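Section 4: Setting Up Your Hivero Pantry Labeler for the First Time

Welcome to the part of the guide where the Hivero comes out of its carton and starts earning its spot on the counter. If you have already charged the battery and loaded the paper as described in Section 3, you can go straight to "Pairing with your phone." If you skipped Section 3 (plenty of us do), please go back for the charging part at least, as a half-charged labeler tends to print the first few words nice and dark and then fade out on you.

You will want a good half hour for this, a cup of something to drink, and a clear idea of which shelf or cabinet you would like to tackle first. One shelf is plenty for a first evening. Wahyudi Halim, who wrote the first version of this guide, labeled his whole kitchen on a Wednesday night and then had to peel most of it off again, so take it slow and enjoy yourself.

Pairing with your phone

1. Hold down the round power button until the light turns blue and blinks.

2. Open the Hivero app and tap Add Labeler. Keep the phone and the labeler in the same room.

3. Wait for the name of your labeler to show up in the list, then tap it. The search lasts 13 seconds. If nothing has come up by then, tap Search Again.

4. When the light stops blinking and stays blue, tap Print Test Label. You should get one short label that says HELLO, with an even border on all four sides.

Note: If the border is missing on one side, the roll is sitting crooked. Open the lid, lift the roll out, set it back down between the guides, and close the lid until it clicks.

Note: The labeler remembers one phone at a time. To let somebody else in the house use it, choose Share Pantry in the app menu and have them sign in on their own phone.

Choosing a label size

The roll packed with your labeler is the 19 mm roll, and it holds 300 labels. It suits jars, spice tins and most store-bought packages. We also make a wide roll for bins and freezer containers, and you can switch between them whenever you like, as long as you tell the app about it afterward. The app has no way of knowing which roll is in there, bless it, and will happily print a wide label on a narrow roll and chop off the ends of your words.

To change the size, open Settings, tap Roll, and pick the one you have loaded. Print one test label before you start on a batch.

Sorting before you label

It's tempting to start printing right away, but a little sorting will save you a lot of paper. Bring everything from your chosen shelf to a table and group it the way you reach for it at home. Breakfast things together, baking things together, and so on. Your groups don't have to match anybody else's! Sugeng Liew on our support desk keeps her tea with her crackers and won't hear a word against it.

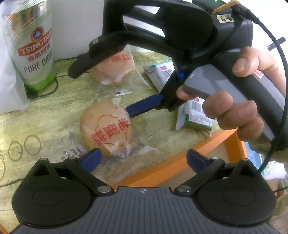
Each group gets a name in the app, and the name is what prints in small letters along the top of every label. Keep it short enough to read from a step or two away: SNACKS is better than AFTERNOON AND LUNCHBOX SNACKS. When you have a mix on the table like this one, with packaged snacks, a cup and some boxes, start with the packaged snacks and give them a group of their own, then decide whether the boxes belong with them or deserve a separate name. Leave the cup out of the pantry list altogether. The app is happiest with things you use up and buy again, and cups, bowls and the like only clutter your shopping list.

Adding your first group

1. Tap New Group and type the name.

2. Tap Add Item. Type what the item is in your own words, or hold the package up to your phone and tap Scan.

3. Type in the date from the package. If the package carries both a "best by" and a "packed on" date, use the "best by" date.

4. Choose how early you would like to be reminded. One week suits most dry goods. For cakes and other soft baked things, you may prefer two or three days.

5. Tap Save and Print. Tear the label off with a gentle downward pull against the metal edge.

6. Repeat for the rest of the group, then put the whole group back on the shelf before you begin the next one.

Caution: The metal tear edge is sharp. Keep fingers away from it, and keep the lid closed when children are helping.

Sticking labels on

Wipe the spot with a dry cloth first, then press the label down from the middle outward. On crinkly bags, choose the flattest part near the bottom seam. Please don't cover the ingredients or the allergy information, especially if you ever have guests to feed.

Caution: Labels are heat-printed and will darken above 70 degrees Celsius. Don't put a labeled dish in the oven, and peel labels off containers before they go in the dishwasher.

Note: Old labels come off glass easily with warm water. For plastic, warm the label with your palm for a moment and lift one corner slowly.

Once your first shelf is back in order, open the Pantry tab and check that every item is listed under the right group. To move one, hold your finger on its name and drag it to where it belongs. Reminders and shopping lists are covered in Section 5.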